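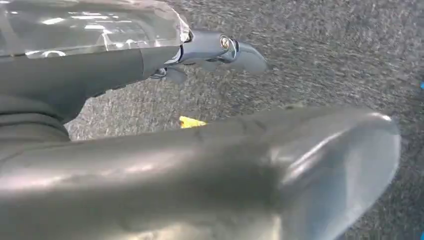 Harside Community Choir - your questions

Do I need to be able to read music?
Not at all! Plenty of us learned by ear, and there are recordings of every part to practise with at home (or in the car, at full volume).

Is there an audition?
No. Come along, have a sing, and see if you like it.

Which part should I sing?
Try a few! Stand with the altos one week and the tenors the next - we have women singing tenor and they sound wonderful.

When and where do you meet?
Kostiuk Hall, from 7.30pm, for 90 minutes with a tea break in the middle. The 61 bus stops right outside.

What does it cost?
Your first visit is free, then it's £5 a session. Under-19s sing for nothing.

What sort of songs do you do?
Folk, pop, gospel, the odd sea shanty. We're working on a lovely four-part round at the moment and it gives me goosebumps every time.

Do I have to perform?
Only if you want to. The next concert is in September and new voices can join in right up to the last few rehearsals.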